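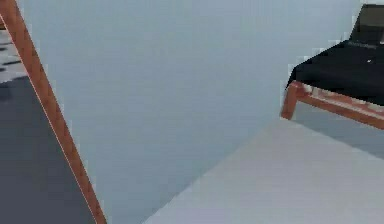 Interior Finishing 1
Handout 6: Wood movement and trim
Instructor: Renu Shakya
Revised May 1, 2020

Read this before the shop session. Chapter 4 of the course reader covers the same material with more tables.

1. Why wood moves

Wood takes in moisture from damp air and gives it up to dry air. As it takes in moisture it swells, and as it dries it shrinks. A finish slows the exchange but does not stop it.

The movement is not equal in all directions. Along the grain it is so small that we ignore it in trim work. Across the grain it matters. In most species a board moves more in the direction of the growth rings (tangential) than at a right angle to them (radial). A flatsawn board therefore changes width more than a quartersawn board of the same species.

Terms you need for the quiz:
Moisture content: weight of water in the wood divided by the oven-dry weight of the wood, given as a percent.
Equilibrium moisture content: the moisture content at which wood neither gains nor loses water in the air around it.
Cup: a curve across the width of a board.
Bow: a curve along the length, on the wide face.
Crook: a curve along the length, on the edge.

2. Worked problem

A sample weighs 54 grams before drying. After oven drying it weighs 50 grams. The water weighed 4 grams. Divide 4 by 50 to get 0.08. Moisture content is 8 percent.

A common mistake is to divide by the starting weight. Always use the dry weight.

3. Miters

A miter joins two pieces cut at matching angles, 45 degrees each for a square corner. When the pieces swell they get wider but not longer, so the angle of each cut changes slightly and the joint opens at the inside corner. When they shrink, it opens at the outside corner. Wide trim shows this more than narrow trim.

Store trim stock in the room where it will be installed. Lay it flat on spacers so air reaches all sides. Check it with the meter, write the reading down, and check again the next day. Cut when the readings stop changing.

Back-prime any piece going on an outside wall.

4. Panels

A solid wood panel must be free to move in its groove. Leave space at both sides and put glue only on the rail and stile joints. Finish the panel before assembly, or a bare line will show at the edges when it shrinks. Plywood and MDF panels move very little and may be glued in.

5. For the shop session

Bring safety glasses, a pencil and a tape measure. Farhad Yazdani will run the miter saw station and Eoin Moriarty the moisture meters. Problems 1 through 17 in the reader are due at the start of the session.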